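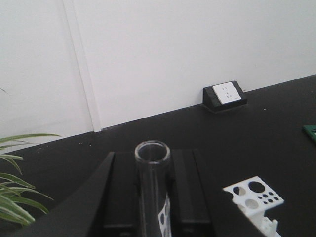

The back of the black table, with the socket on its sloped mount and the leaves of the plant.

Welcome to the gallery of our small work corner in Flolthorpe. Many visitors of this page wrote to me and asked how we arrange the things for the table experiments, so I finally took the time to write down my notes. I am not a designer and English is not my first language, so please read with patience.

The room has one long white wall and the black table stands directly against it. Before, we had a light table, and the clear glass was very difficult to see on it. On black it is a little better, but every bit of dust shows also. I wipe the table in the morning with a cotton cloth from Skokley, and by the afternoon the small light specks are back. I have stopped to be angry about this.

The socket took us the most thinking. In the old place the cables came up from the floor and we were always stepping on them. Now the socket sits on the table, and its face is turned up a little, so the hand finds it easily. The mount is a Diekmann part, article 354 in their small catalog. It cost more than I wanted to pay, but I would buy it again.

About the plant I receive the most questions. It is a kind with long narrow leaves with pale stripes, and it asks for very little. It gets water when the soil feels dry at one finger deep, and in October I move it nearer to the window - the only thing in this corner which has its own calendar. When the leaves grow too far over the table I turn the pot to the other side.

Bins for the glass

For a long time we kept all the glassware in one deep drawer. It was a bad system. One piece knocked against the other, and to take out a beaker you had to lift three things first. Then we changed to white plastic bins with an open front, which we ordered from Mumus under number 1217. They stand in a row at the wall, and each bin keeps its own kind of work together.

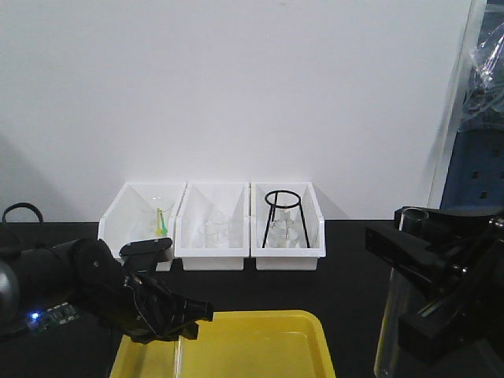
A beaker goes in its bin with the opening up and stays there until the next use. The small yellow and green tool lives with the beaker on the left, so it does not get lost between the bigger things. The flask stays together with the black wire stand, because one without the other is not much use to us.

I tried paper labels on the bins in the first month. They became gray at the corners and looked untidy, so I took them away. The open front already shows what is inside, if you come near enough - clear glass in a white bin is a quiet thing, and from the door you can miss it completely.

The yellow tray is for the things which are in use at this moment. When the work is finished, the tray must be empty again. This is the only strict rule we have on the table, and it is broken often, also by me.

If you want to make a similar corner, measure the depth of your table before you order the bins. Ours needed a second order, and the first set went back to Mumus with return slip 589. More pictures of the shelves and the washing place will follow when I have sorted them.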